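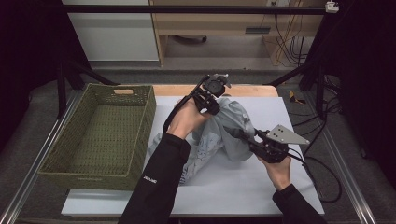

Garment Handling Operators - Tirno, Rostetard site

Tirno sorts and folds returned clothing for online shops. In August we started moving part of the folding work to an automated line called Rarnomon, and we are hiring four operators to work on it.

What is changing

Until this summer all folding at Rostetard was done by hand, standing, at long tables. Rarnomon will take over the plain items first. Operators fold and sort with hand-held grippers at a table, and the recordings of that work are used to teach the line.

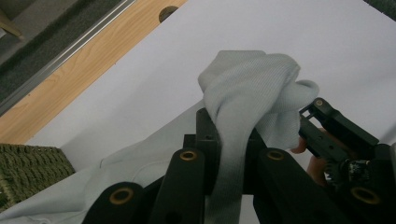
Folders already on staff keep their jobs and their pay grade. Some have moved to the gripper tables, some check finished stacks, and some still fold by hand - coats and knitwear will stay that way for now. The site handles 700 items a shift and that target does not go up for new operators during training.

The work

You pick up, turn and fold garments using a gripper in each hand. It is slower than bare hands and takes patience. You also note anything that went wrong, such as a dropped sleeve or a missed fold.

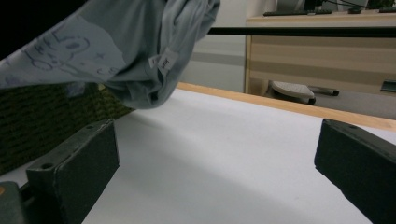

Sorting matters as much as folding. Every garment is logged by type, color and size before it goes in a stack. Many are children's and casual tops in pale colors, where a doodle-style outline print like the one on this light blue-gray piece is easy to miss once the cloth is bunched up. The small white tag at the seam can be just as hard to read, so we look for people who will stop and check.

Hours and training

30 hours a week, day shifts only. Training lasts 2 weeks and is paid at the full rate. You do not need experience with machines. You do need steady hands and should be fine with your table work being recorded.

How to apply

Write to Liên Nghiêm at the Rostetard office by 10 October 2025. Questions about the shifts go to Jayson Villanueva, floor lead.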